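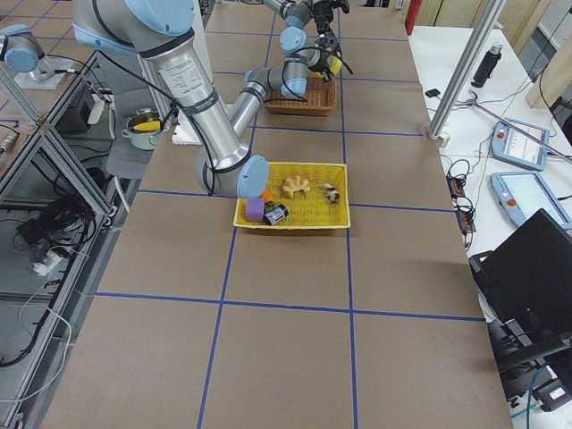

Baskets, Tape and Brown Paper: Sorting Small Stuff on a Big Table
Speaker notes, Bravau Home Skills Evening
7 min read

Opening (keep it loose, people are still finding seats)

Hello everybody! Leave the first slide up while they settle. Let them look at the yellow basket for a minute before I say a word about it.

Start with the question: who has a drawer at home that they would rather not open in front of a guest? Wait for hands. Put my own hand up. Mine had batteries, a tape measure, four dead pens and a birthday candle shaped like a number (not even my number!).

Then say what tonight is. We are going to talk about mixed small things, the stuff that has no proper home, and how a long table, a roll of paper, some tape and a couple of baskets can get you through a pile of it in one evening. I love this topic. I could go all night, so somebody please wave at me when it's time for coffee.

Slide 1, still up: the mixed basket

Point to the yellow basket. Croissant, toy figure, purple cube, a can lying on its side. Ask the room what these things have in common. Let them try. Somebody always says "breakfast with a toddler" and they're pretty much right.

The point to make: a mixed basket is a fine place to start. People feel bad about it and they shouldn't. Everything in there is small, you can see all of it, and you can carry it to the table in one trip. That is already miles ahead of things spread over three rooms.

Talk about the plastic kind with holes in the sides. I'm a big fan. Crumbs fall through, you can rinse it in the sink, and you can see a bit of what's inside from across the room. Shallow is better than deep. With a deep basket you end up digging, and whatever was on the bottom stays on the bottom until you move house.

Then point past it to the brown wicker one. Wicker is lovely for things that live out in the open, like napkins, bread or gloves by the door. Less lovely for anything sticky or tiny. I once spent most of a movie picking beads out of a wicker weave with a toothpick — tell that story only if we're running early.

The table

Brown paper first. Roll it out the full length and fold it over the ends. It costs very little, you can write on it, and when you're finished you roll the whole mess up and it's gone. My roll came from Hellström and it has lasted me since last October, with plenty left.

Now the tape. Look at the blue lines on the slide! Big rectangles, all the way along. This is the part I get the most mail about. After the last talk I had 41 messages, and more than half were about tape.

Things to say about the grid:

- Make the boxes larger than you think you need. A box should hold a whole basket with room to spare.
- Pick a dark tape on light paper so the lines show from where you stand.
- Run the long lines first, then the cross lines.
- Don't label the boxes at the start. Sort for ten minutes and the names will come by themselves. "Kitchen" will turn into "kitchen, but broken" and that's useful to know.
- One box stays open for things you can't decide on. Only one!

Ask if anyone has tried it on the floor. It works, but your knees will have opinions.

How a round goes

Take one thing out of the basket. Say its name out loud. Yes, out loud, it feels silly and it speeds you up like crazy. Put it in a box. Take the next thing.

Food comes out first, always. A croissant doesn't get a box, it gets a plate or it gets the compost. Cans go upright in the pantry once you've read the date. Toys go together, even the odd ones, and a loose cube probably belongs to a set that somebody has been looking for.

When I did the Weton house with the family there we went through 339 items this way, kids included, and the youngest was the best sorter of the lot. She did not hesitate over anything. Adults hold a rubber band for half a minute thinking about its future.

Side surface

Point to the left of the table: the steel pot with the yellow sponge across the top. Talk about having a second, lower surface close by. Cleaning things go there, and anything you don't want mixed into the sort. If the sponge gets onto the paper it becomes one more item, and then you have a conversation about the sponge.

Coffee break goes around this point. Nirner is lending us the big urn again, so thank them by name.

After the break: hands on

Each table gets a basket of bits and a roll of tape. Walk around. Don't help too soon. If a group is stuck, ask them which thing they'd miss first.

Leave time for questions. Likely ones: does the tape leave marks (try a corner first), what about paper piles (different talk, longer, bring snacks), and can you do this alone (sure, put music on).

Last thing: remind them to take their own baskets home. We had two left over last time and one still had a sandwich in it.

Notes updated 11 July 2021

1,004 shares | 4 comments
Contact | Copyright Bravau Home Skills | Back to top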